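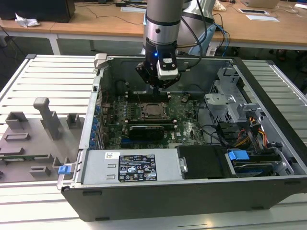 Figure 4. Workspace for the desktop refit task. The retention frame on the CPU socket is raised.

4.2 The desktop refit task

I'll admit I picked this task partly out of stubbornness. Our kitchen chores (section 4.1) had gone rather well, and Usha Suvarna kept telling me that wiping and stacking are kind to a robot: you can be a centimetre out and the plate still ends up on the plate pile. So I wanted a job from the repair bench, the sort a person in a computer shop does with the radio on, and where a centimetre is a disaster. Swapping memory and a processor in an old office tower seemed just right. It's dull, it's useful, and there's a whole shelf of machines waiting for it at Chettiar, the refurbishing shop that lent us ours.

We split the job into short chores: take a memory module from the fixture, seat it in a slot, lift the processor out, put one in, close the frame. Each chore counts as one attempt, and an attempt passes only if a person doesn't have to touch anything. Over the whole study we logged 472 attempts. Of these, 300 passed and 172 didn't, and if you'd asked me beforehand where the failures would pile up I'd have said memory. I was wrong! Memory modules are long and stiff and they more or less tell you which way round they go. The trouble came with the processor, a flat little thing with hardly any edge to hold.

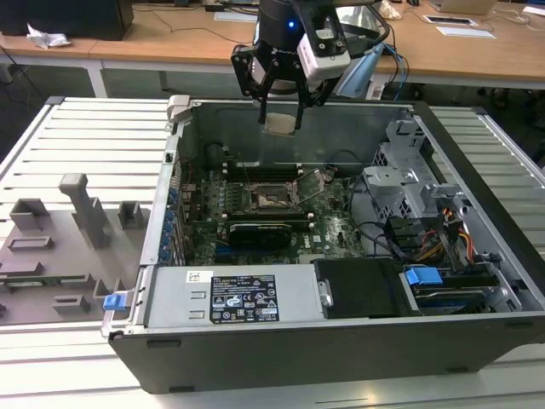

Figure 5. A flat part held between the two fingers, with the socket open on the board.

Holding a part like this is harder than it looks. Squeeze too gently and it tips; squeeze harder and it can twist as the fingers close (Jagadeesh Nair and I spent most of July arguing over the grip force, and I'm still not sure who won). A person would shift it about with a fingertip until it felt right, then let it drop the last bit. Our policy, Seltora, has two fingers and no sense of touch worth the name, so it leans almost wholly on what the cameras see. Of the failed attempts, 80 were put down to a bad grasp on the processor, more than to any other cause.

The wrist view helps a good deal once the arm is low over the board, though it brings worries of its own. 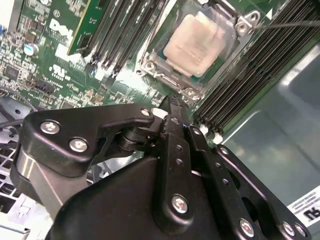 Thermal paste was the one I'd underrated. A processor smeared with the stuff hides the markings we'd have liked to use for lining it up, and the shiny metal round it throws back light from odd angles. We tried training with the paste left on and with the paste cleaned off, and the mixed set gave the steadier grasps, so that's what we used for all the results in Table 3.

Can a machine do this chore yet, then? Bits of it, I'd say, and with someone standing by. I'd happily leave Seltora to seat memory while I made a cup of tea. I wouldn't leave it alone with a processor I had to pay for. The comparison with the Amell baseline, which had the same arm and the same fixture, follows in section 4.3.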